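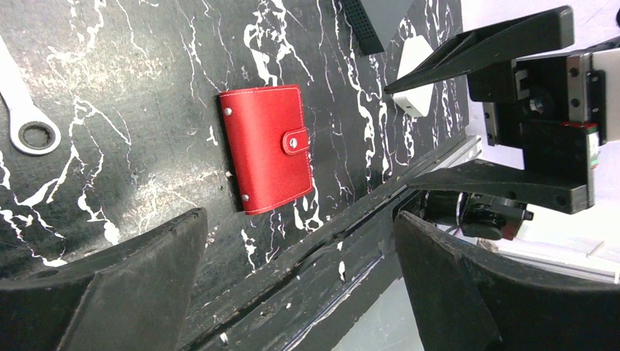

## Re: [battery-list] Weno rack units and the "award-winning" state of charge

On the storage list, Yannick Royer wrote:

> We have 16 of the Weno modules in the basement at the Maillard building, as backup for the phone gear and the elevator lights. Last April the vendor swapped the old monitor for the Willik one. Since then the dashboard says 100 percent all day, every day. I ran a short discharge test and it said 100 percent until it said 61. Then it said 100 again.
>
> Vendor support says this is normal and sent me a brochure. The brochure mentions an award. Has anyone else seen this, and is there a setting I'm missing? I'd like to know before the next outage, and my boss would like to know before the next invoice.

Yannick,

Congratulations on your award-winning battery. I have the same monitor on a smaller string, and mine also spent its first months in a state of perfect contentment.

There is a setting. It's in the installer menu, under "Display," where no installer would look. The Willik ships with something called smoothing, and the default window is long enough to smooth out a weekend. Whatever the batteries are doing, the screen reports a sort of fond memory of it. Set the window to the lowest value it will take, save, and then power cycle the monitor. Saving alone does nothing except show you a green check mark. 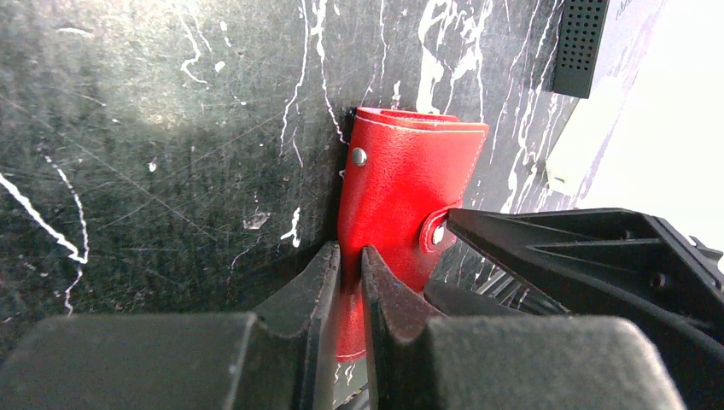
While you're in there, look at the capacity field. Mine had been left at 668 amp-hours, a number that matches nothing I own. I suspect it was the string on the bench when they built the firmware image, and it has been traveling the world ever since. If yours says the same thing, please post it here, as I have a small bet going with the folks at Mimetti.

The jump from 100 to 61 sounds like the monitor giving up on its current count and guessing from voltage instead. It does that when the shunt reading and the voltage disagree for too long. Two things to check:

- Shunt polarity. The Willik will accept it backward without complaint and count your discharge as charge. It then caps the total at 100, so you get a battery that fills up as you empty it. I would buy one of those if they worked.
- The sense lead. On the retrofit kit it lands on the same stud as the charger negative, and if that nut is loose the reading wanders. Isolate the charger first and use an insulated tool. I know you know. The archive is read by all kinds.

After that, do a real test. A short discharge proves very little on a string that size. I took mine down for 4 hours on a steady load and wrote the string voltage in a notebook every so often with a plain meter. The notebook and the monitor now agree to within a few percent. Before the change they weren't on speaking terms. 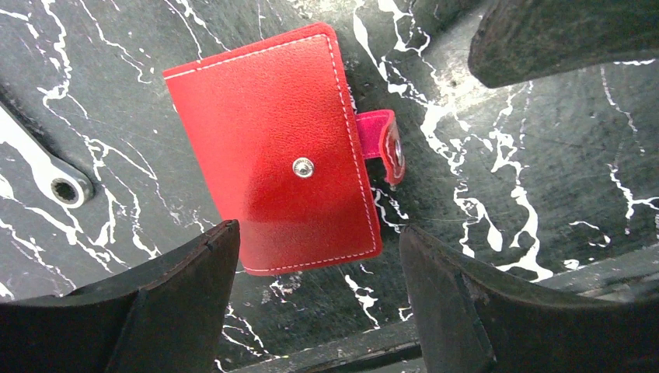
One module out of my 6 turned out to be weak, and the old dashboard had been painting it the same cheerful green as the rest. I only caught it by reading the modules one at a time under load. The average hides a lot, so don't settle for the string total. Weno replaced it under warranty after I sent them the notebook pages. They had no interest in the screenshots, all of which showed a healthy battery.

As for support, ask for the commissioning sheet instead of the brochure. It's two pages, badly scanned, and lists the installer menu in full. If they won't send it, write to me off-list and I'll dig out my copy. It has coffee on page two, but the polarity drawing is still readable.

Could you also tell us which firmware you're on? Mine is the one that came in the box. Someone here mentioned a newer version that fixes the smoothing default and breaks the alarm relay, and I'd like to hear from a person who has tried it before I let it anywhere near my own relay.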